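## 4. The Kit in Use

### 4.1 What arrives in the case

We bought the Hestance kit from Flesine at the list price and used it as shipped. The base package holds the hand-held gripper, a wide-angle camera that mounts on it, a backpack unit that carries the battery and the recorder, a charger, a cable set, and a sheet of printable calibration targets. The head-mounted unit is an option and is sold separately. We took four full sets, all with the option, and ran them on firmware dated 2024-04-26. A later release came out while we were writing, and none of the results below use it.

Unpacking was a pleasure. Every cable is keyed, so the power lead cannot be pushed into the data port, and the connectors on the backpack unit are marked with the same symbols that show up in the setup screen. Two of us had a first set recording before lunch, starting from a sealed case and no prior reading. With the older Polance handle, which our group used for two years and which we were fond of, the same job took most of a working day and one call to support.

### 4.2 Setup and calibration

Calibration is the part of the kit we were most curious about, and it is the part we now like best. The operator picks up the gripper, stands at the work table, and moves it slowly past a printed marker board. The recorder beeps once when it has enough views and twice when the fit is good. If the fit is poor, it asks for another pass and says which side of the view it is short on. That last feature sounds small. It saved us a great deal of guessing, above all with new operators, who tend to sweep the board through the middle of the lens and leave the edges alone.

The board has to be flat. One of our early boards was printed on card that had curled in storage, and the recorder accepted it with two cheerful beeps - the resulting tracks drifted badly on one side. We mounted the next set of prints on stiff backing and the drift went away. The manual mentions flatness in a single line on its last page, and we would move that line to the front.

We repeated calibration at the start of each session and after every battery change. The manual asks for the first of these only. We did not test whether the second one matters.

### 4.3 Operators and tasks

Eleven operators took part, most with no background in robotics. Training was kept short on purpose: a demonstration by one of the authors, a few minutes of free practice, and then straight into the first task. There were five tasks in all, namely cup stacking, drawer opening, towel folding, box packing, and cable routing. Each operator worked through them in a different order.

We kept 444 demonstrations after screening. Screening removed any recording with a tracking gap longer than one second, any recording where the wrong task label had been chosen, and a small batch lost to a memory card that we had failed to format. The screened-out recordings are listed in the supplement along with the cause for each.

Cup stacking and box packing went well from the first session. Towel folding was slower, and the operators' comments point to the same thing again and again: with one gripper, the free corner of the towel has to be held down by something else. Several people found their own ways around this, and the range of solutions in the recordings is a delight to watch. Cable routing gave the most trouble. Thin cables slip along the fingertips, and the softer tips that Flesine offers as a spare part helped with this, though they wore faster.

### 4.4 Comfort and working with several sets at once

The handle suits a wide range of hands. Operators with smaller hands asked for a shorter trigger travel, and it can be adjusted with the hex key in the case, a fact that we found only in January after most of the sessions were finished. The backpack unit rides high on the shoulders and takes nearly all the weight off the arm. Long sessions were still tiring. A session of around 5 minutes per task, with a break between tasks, was the pace that people settled into by themselves.

Running several sets in one room was where we expected problems. Each recorder keeps its own clock and syncs over the local network, and the Yeoh scheduling tool that we used to hand out tasks read the recorder status with no changes on our side. We saw no cross-talk between sets. Room layout did need thought: people wearing a backpack turn wider than they think they do, and the marker boards should stand where they will not be brushed by a passing strap.

### 4.5 What we would change

The battery gauge has three steps and drops from the second to empty much too quickly. The carrying case has no slot for the head-mounted unit, so ours traveled wrapped in a towel from the folding task. The export tool writes one folder per recording and offers no batch rename, and we ended up writing a short script for it (included in the supplement).

These are modest complaints. We came away excited by how quickly a person with no training could pick up the gripper and produce a clean recording, and we plan to keep using it for the two-handed tasks described in Section 6. 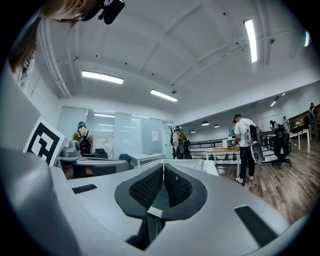

**HARDWARE AND FIELD SETUP**

**Figure 1.** View from the camera on the hand-held gripper. The light gray and white gripper body, with its dark mesh-lined pad, is in the foreground. A marker board stands upright at the left, near an operator wearing the head-mounted unit, and others farther back in the room are wearing backpacks. The strong curvature comes from the fisheye lens; no correction has been applied.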